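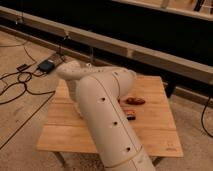
Ponora cell, hand-guided demos
Thursday, March 13, 2025

Low table again, arm taught by hand for the first block, by remote for the second. Two small objects on the right of the top, left where they were between takes. Guided the arm over with the elbow high. Kept 16 takes out of 20. The four dropped all had a jerk at the start where I let go of the link too early.

Remote block: lag about 2 frames, tolerable. Added a dish and a white cup for this set-up.
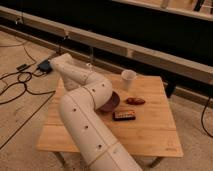 Heather Rakena thinks the elbow passes too low over the dish and wants the next block recorded with a higher rest pose. Agreed. Will change the Pirihi start file before the next run.

Replay at half speed tracked the demo well except in the wrist, where the path cut the corner. Smoothing window was 7, try less. Gravity comp still drifts to the left when the arm is let go.

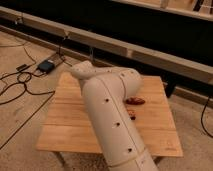

Fig. 3. Wrist over far left of table, two objects at right.

To do: re-zero joint 2, rename the takes, copy to Griltine.

Last updated: April

Comments

Kikeo: Did you trim the pauses before replay?
Heather: Not on the remote ones. Please leave them in.

Contact the lab | © Ponora | Back to top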